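Kunholm Shared Workshop
Evening course: Building a Hand-Held Gripper
Notes for session 6: Fingers, grip and cloth
Notes by Hrefna Briem

Bring your assembled frame, both fingers and the small hex keys. If your frame is still in two halves, come early and use the long bench. The vise on the short bench is reserved for drilling.

1. Where we are

Last session we fitted the faceplate and the slotted frame. The slots save weight and give you somewhere to run a cable tie. Check the faceplate screws again before you mount the fingers. Several people had one screw standing proud last time, and the plate rocked.

2. Fingers

Print both fingers from the same file, in the same orientation, one after the other. Do not mirror one of them. Use the flexible filament from the Panlow shelf. The rigid sample fingers in the drawer are for checking fit and will not hold cloth.

Trim the stringing out of the oval holes with a knife, away from your thumb. Leave the gripping faces alone. Sanding makes them slick.

The fingers must stay parallel through the whole stroke. Close them on a strip of paper and pull. If the paper slides out at the tip and holds at the root, loosen the mounts, square the fingers and tighten again. A gap of 2 mm at the tips is too much.

3. Cloth

A block of wood tells you very little about a gripper. Clothing folds, slides over itself and pulls sideways once part of it is off the surface. Thick items also hide whatever is behind them, so learn to judge your position before you lift.

Practice at home on a bed. Use dark trousers or a shirt, folded once or twice. Pinch near a fold, lift slowly, and stop when the weight is hanging. 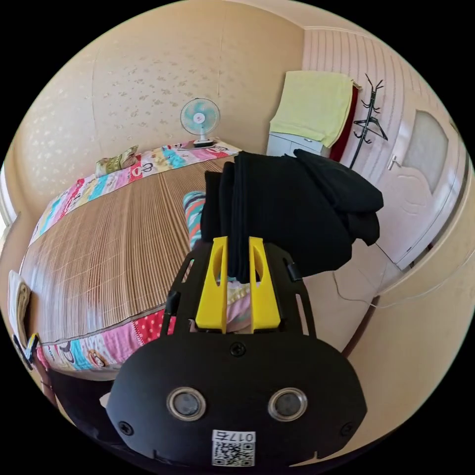 Guoqing Li asked whether it wouldn't be better to start with something light, like a handkerchief, and work up. His fingers kept picking up the handkerchief and the bedspread together. My answer was to start heavy. With thin cloth you are mostly learning how hard to press down, and that can wait until the grip itself is right.

When a garment swings to one side, do not twist your wrist to correct it. Set it down, move the pinch point toward the heavy side and lift again. Write down which pinch points worked for which garment. We will use those notes in the last session.

4. Common faults

Cloth slips straight down: fingers too hard, or dust on the faces. Wipe with a damp rag.
Cloth slips to one side: fingers not parallel. Go back to section 2.
Fingers stay shut: linkage screw too tight. Back it off a quarter turn.
Frame creaks: usually a side screw. Do not add glue.

5. Before next time

Do 300 lifts with at least two kinds of garment. Split them over several days. Your hand will get tired and the last ones in a long run are sloppy.

Spare screws are in the Sundqvist tin by the door. Please put the lid back on.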